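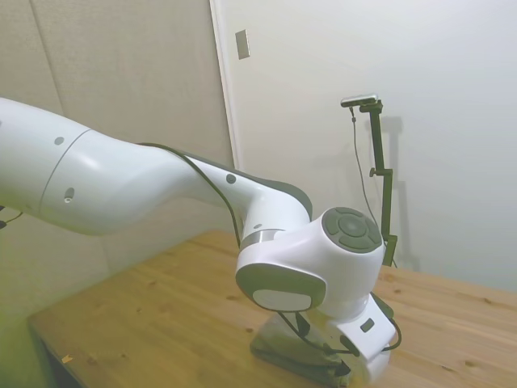
Soft launch

A soft launch is when a new business opens to a small group of customers before telling everybody else. I've been through two of them, so I'll mix the textbook version with what I remember, and you can sort out which is which.

The term gets used for shops, apps and websites alike. You pick a town or a mailing list, let those people in, and watch what breaks. Billdale, a meal-planning service I helped with, opened to 211 households in June and found its checkout page couldn't handle apartment numbers (my fault, sorry!).

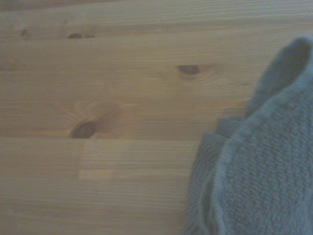 Size varies a lot. Flodness let in 3000 people on its first morning, which I'd call a regular launch with less advertising -- but the founders called it soft, and the word has never had strict edges.

It's often mixed up with a beta test. In a beta, people know they're trying something unfinished and usually pay nothing. In a soft launch the prices are real and so are the refunds. Magaña charged full price to its first 200 customers and learned more from the cancellations than from any survey.

Critics say it gives bigger rivals time to copy you. Maybe so. Drurnitz stayed quiet for months and had 711 paying members by the time it bought its first ad, and I still think they could have gone sooner.

See also: beta test, pilot program, minimum viable product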